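# About Mahrous

We sell wooden boxes and the small things people keep on tables.

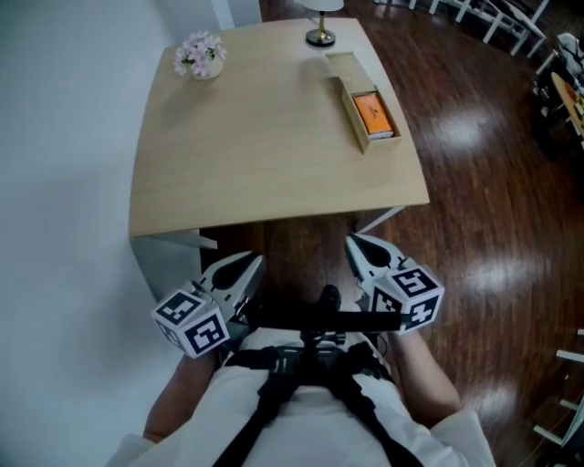
*An open box on the table, with the lamp and the pink flowers.*

Most shops in our trade have an about page that talks of passion, heritage and a grandfather with a lathe. We have read a good many of them while checking what the competition charges. Mahrous has no grandfather. It was set up by Latifa Abdelaziz and Engelbert Eder, who had both bought too many storage products and were annoyed with nearly all of them.

The annoyance is still the main thing we have to offer. We do not believe a box will change your life or calm your mind. If you own too much, a box gives you somewhere to put part of it, and then you own a box as well. What a decent open box can do is stop the post, the keys and the spare soap from spreading across the table you eat at. We think that is worth paying a fair price for and not a penny above it.

## What we sell

Open boxes in light wood, with no lids. Customers ask for lids quite often. We tried them for a season and found that people put things on top of the lid, so the box stayed shut and the clutter moved up a few inches. Siham Berrada, who looks after the range, may bring them back if somebody can show her a lid that gets lifted.

We also sell small lamps, vases and artificial flowers. Engelbert was against the flowers and lost the vote. His view is that they gather dust, and he is right, so we tell you so on the label. A soft dry brush now and then will sort them out. Anyone who promises you artificial flowers that need no looking after has never owned any.

## How we choose things

Everything spends 3 months in use at our place in Ginddale before it goes in the shop. It gets knocked, overfilled and wiped down by people in a hurry. Of the 257 items we have tried so far, most went back to the supplier. We have been told this is a slow way to run a shop. Our accountant has told us more than once.

We don't use words like "artisan" or "curated". We are also wary of "sustainable", having asked several suppliers what they meant by it and received some very long emails with very little in them. Where we know what wood a thing is made of, the product page says so. Where we don't, the page says that too.

## Where we are

The shop is in Gesville, a short walk from the station. Orders are packed at Ginddale by Kieran Daly and Kha Từ, usually before four in the afternoon. Over 1,477 have gone out so far. We were going to open a second shop in Ovmont, looked at the rent, and went home again.

## Returns and complaints

Send it back if you don't like it. You have 2 months, and we won't ask you to fill in a form about your feelings. If something has split or arrived scratched, write to Siham and tell her plainly what is wrong. She reads every message herself and prefers the short ones.

We close for a fortnight in July.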